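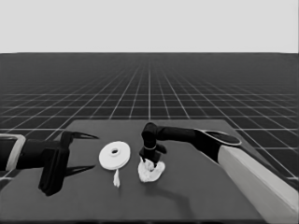 Moving a heavy desk up a narrow staircase – legs off or legs on?

graltdale_gus
Moving to a second floor place over in Bristau in October and I'm stuck on my desk. It's an old Ristić, solid top, 6 bolts per leg, and I swear the thing weighs more than my car. The stairs have a turn halfway up. Do I take the legs off or try to swing it around in one piece? The movers quoted me $271 just for the desk, so I'd like to do it with my brother-in-law and some pizza.

pinecone77
Legs off, always. I did a dining table up a staircase like that and we left them on to save time. Took a nice long strip of paint off the wall and I lost my deposit over it.

Arben Delić
Gonna disagree with pinecone. Those older Ristić desks have threaded inserts that strip if you look at them funny. I took mine apart once and two of the bolts never grabbed again, so now it wobbles when I type. If you can tip it on its end and walk it around the turn, leave it together. Measure the landing first!

pinecone77
You can fix a stripped insert for a couple bucks at any hardware store. You can't un-gouge a plaster wall.

Arben Delić
Sure you can, it's called spackle lol

mossy_lane
Did you ask Folwood? They moved my whole apartment for $757 last fall and that included a piano bench, a dresser and a very ugly recliner. Paying $271 for one desk sounds nuts to me.

graltdale_gus
Called them this morning, they're booked solid. Also I measured like Arben said and the landing is tighter than I thought. With the legs on it clears by maybe the width of my thumb, and that's if the railing comes off.

Tihomir Lazarević
Then take the legs off, no question. Use a hand wrench and not a drill, go slow, and put the bolts in a sandwich bag taped to the underside. Mark each leg and its corner with masking tape so they go back where they came from. I've moved 2 of these and never stripped an insert, but I also never let anybody near them with power tools.

Arben Delić
OK I did use a drill. Fair.

mossy_lane
Ha! There it is.

pinecone77
Wrap the top in moving blankets too, and put the stronger person on the bottom. Who's stronger, you or the brother-in-law?

graltdale_gus
He says him. We'll go with that. Legs are coming off, and I'm picking up a wrench and blankets after work.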